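The Night Shift at Praltside Gets a Helping Hand

April 11, 2022

When I first walked into the Praltside building in February, I had the idea that I would be writing a sad story. I had read plenty of those, and I suppose I came with my pencil already sharpened for one. What I found was Kenna Lindsay on her knees on the carpet, sleeves pushed up, laughing at something a coworker had called across the room, and it took me most of the evening to let go of the piece I had planned.

Lindsay has cleaned offices for Duman, the contractor that looks after Praltside, for long enough that she knows which tenants eat at their desks and which ones only say they don't. There are 749 desks in the building, and her crew gets to all of them between supper and midnight. The part she always dreaded was the floor. Pens, bottle caps, paper clips, the little things that roll away under chairs and jam a vacuum before you know it. "You bend down for one and you see the next one," she told me, rubbing her lower back from pure habit.

Last year Duman began trying out a robot from a small company called Nokik, a machine with arms and fingered hands that goes ahead of the vacuums and picks up what it can.

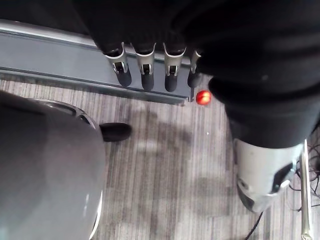 It is slow work, and I mean that kindly! A person would have three rooms cleared in the time the robot spends making up its mind about one corner, and cables and chair legs still give it a hard time. But it doesn't have a back to hurt, and the crew has learned to start it early and leave it be while they see to the kitchens.

Mark Anthony Lagman, the night supervisor, keeps a log of every pickup the machine tries. In its first month on the second floor it tried 2000 and needed a person to step in on 671 of them, a figure he gave me without any embarrassment at all. Stepping in has become a job of its own, with a tablet and a small raise, and 2 people on the crew now hold it. Lindsay is one of them (she says her grandson is more impressed by this than by anything else she has ever done).

Not everyone is so easy about it. A few of the older cleaners asked for a promise in writing that no hours would be cut, and they got one, though it only runs through the end of the contract. Lagman would like it to run longer and has told his bosses so. Meanwhile the crew has talked Duman into better knee pads, which they had wanted for years.

I stayed until the lights went down on the second floor. Lindsay was showing a new hire how to enter a missed pickup on the tablet, and then the two of them went off to find the vacuum.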